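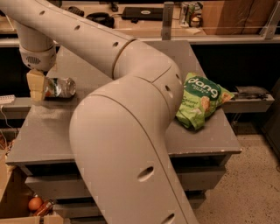
工作间饮料容器与零食包装整理办法(试行记录)

发表于 2020/6/26 分类:日常事务

本博客以往多记录书籍与文具的保管,本篇改谈工作间台面上的饮料瓶、饮料罐和零食袋。相关做法自二月起在笔者于 Tosside 的工作间内施行,其间修订数次,现将目前通行的版本整理如下,供有同类需要的读者参考。

一、适用范围

本办法适用于工作间内一切可以随手放置物品的平面,包括灰色桌面、抽屉柜的柜顶以及沿墙的长工作台。厨房不在此列,厨房另有一套做法,已于旧文中说明。

所称容器,指塑料饮料瓶与铝制饮料罐。所称包装,指薯片、椰子片、可可脆一类零食的软袋。纸盒、玻璃瓶在本工作间极少出现,暂不单列。

二、基本原则

台面上的容器与包装,分为“在用”与“待清”两种状态。瓶身已经压扁的塑料瓶一律视为待清,无须再行确认。直立放置的饮料罐,在未经拿起掂量之前,视为在用。零食袋的情况较为复杂,袋身起皱并不能说明袋内已空,须捏过袋底方可判定。

上述判定标准曾引起争议。试行初期规定,凡离手满一小时的容器均可清走,结果有数罐刚刚开启的饮料被误清。笔者据此撤销了以时间为准的条款,改为以手感为准。修订之后未再收到意见。

三、塑料瓶的处理

塑料瓶应先倒净余液,再行压扁。压扁时瓶盖须先旋松,待瓶身瘪下后再旋紧,否则瓶身会慢慢鼓回原状,在收集箱内占去不必要的位置。标签可以保留。笔者曾有一段时间坚持逐个撕除标签,所费工夫颇多,且撕下的碎屑粘在桌面上,清理起来比瓶子本身更为麻烦,现已停止。

压扁后的瓶子容易滚动的问题基本消除,但仍不宜留在桌沿附近。瓶子应横放拿取,瓶口略微朝上,以防残余的几滴液体落在台面。

四、铝罐的处理

铝罐不压。此条与塑料瓶的做法相反,来访者时有疑问,特予说明:压扁的铝罐边缘有时会翘起,曾在收集袋上划出口子,残液渗入柜顶与墙面之间的缝隙,擦拭极为不便。罐身轻微凹陷者照常收集,不作区别。

铝罐清走前应倒置片刻,沥干之后再放入袋中。沥罐使用水池旁的网架,不得在柜顶进行。柜顶前沿虽有一道凸起的边,可以挡住少量液体,但液体积在边内侧,干后会留下糖渍,须用温水反复擦洗。
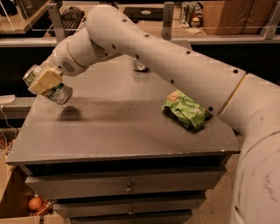 柜顶同一时间放置的饮料罐以3个为限。超过此数时,应先清后放。这一限额系多次调整的结果,最初定为9个,执行一段时间后发现,罐子一多,柜顶便再无地方摊开图纸,零食袋也只能叠在罐子上面,稍一碰触即滑落到地上。

五、零食袋的处理

零食袋是本办法中执行情况最不理想的一类。袋子质轻,容易被衣袖带走;袋面油亮,看上去总像是新开的;袋底又常留有碎屑,倒掉可惜,吃又不便。笔者的处理方式是:未吃完的袋子,袋口向内折两道,用 Reuter 牌封口夹夹住,平放于台面靠里一侧;已吃完的袋子,将碎屑倒净后对折,再对折,投入垃圾桶,不进入回收箱。

软袋能否回收,各地规定不同。本工作间所在的 Ridton 收集点目前不收此类材料,故按一般垃圾处理。读者所在地区如有专门的软塑料回收渠道,应以当地规定为准。

另须注意,绿色包装的零食在本工作间占多数,彼此容易混淆。椰子片与可可脆的袋子颜色相近,匆忙之间曾有拿错的情形。现行规定是椰子片归桌面,可可脆归柜顶,各有固定位置,用后放回原处。该规定实施以来,混拿现象明显减少,但尚未完全消除,其中有两次系笔者本人所为。

六、柜顶与抽屉的关系

饮料与零食一律不得放入抽屉。此条没有例外。笔者使用的抽屉柜,抽屉之间缝隙较宽,碎屑一旦落入,会进入下一层,须将抽屉整个取出方能清理。二月间曾为此专门清理过一次,费时一个下午,取出的碎屑中可以辨认的有椰子片和若干块不明来源的饼干。

开关抽屉时,柜顶物品会随之晃动。直立的空罐重心偏高,最易倾倒。因此在使用上层抽屉之前,应先将柜顶前部的罐子移至后部。移动时用手扶住罐身中段,不要捏罐口。抽屉用毕,罐子不必移回。

七、台面的擦拭

容器与包装清走之后,台面应随即擦拭。灰色台面不显灰尘,这一点在选购时被视为优点,使用日久则成为隐患:手掌抹过才知积了多少。擦拭分两遍,第一遍用湿布去除糖渍与碎屑,第二遍用干布收水。台面上的细小划痕属正常磨损,不必反复用力,笔者曾以去污粉擦拭一处,事后该处颜色变浅,与周围差别相当明显。

桌面右侧与柜顶前沿是碎屑最为集中之处,擦拭时应从里向外,将碎屑拢至手中,不要直接扫落地面。擦布每周更换,换下的擦布与厨房用布分开清洗。

八、清运与记录

回收箱置于门后,装满即送 Ridton 收集点。该收集点按件计数,每次交付多达177件,超出部分须改日再送。笔者目前尚未达到此数,但在 Brellham 的一位读者来信称其已有类似困扰,建议在箱内另设隔层,将瓶与罐分开存放,到站之后即可直接分投。这一建议已予采纳,隔层用旧纸板裁成,尺寸略小于箱体内壁,以便取出擦洗。

送交时间不作硬性规定。原先定于每月固定日期送交,遇雨则顺延,顺延之后又常与其他事务冲突,记录上连续出现空白。现改为以箱满为准,手续简化,箱内气味也未见加重。

九、尚待解决的事项

现存问题主要有3项。其一,半满饮料的临时存放位置仍未确定,目前各人自行决定,台面上时有两处相同的饮料并存,难以分辨归属。笔者考虑采用杯垫标记,已试过纸质与软木两种,纸质遇水即软,软木则吸附气味,均不理想。

其二,封口夹数量不足。夹子常随袋子一同被投入垃圾桶,事后翻找颇为狼狈。拟改用颜色醒目的夹子,并在柜侧设一挂钩,不用时统一悬挂。

其三,长工作台是否允许放置饮料,意见尚不统一。浅色木质台面沾水后痕迹明显,笔者倾向于禁止,但完全禁止又会使桌面与柜顶更为拥挤。在作出决定之前,暂按现状执行,即允许放置,离开时必须带走。

以上各条自发布之日起沿用。读者如有不同做法,可在文后留言栏注明台面材质与容器种类,笔者将在下一次修订时一并参酌。关于擦布的选择与清洗频次,另文叙述。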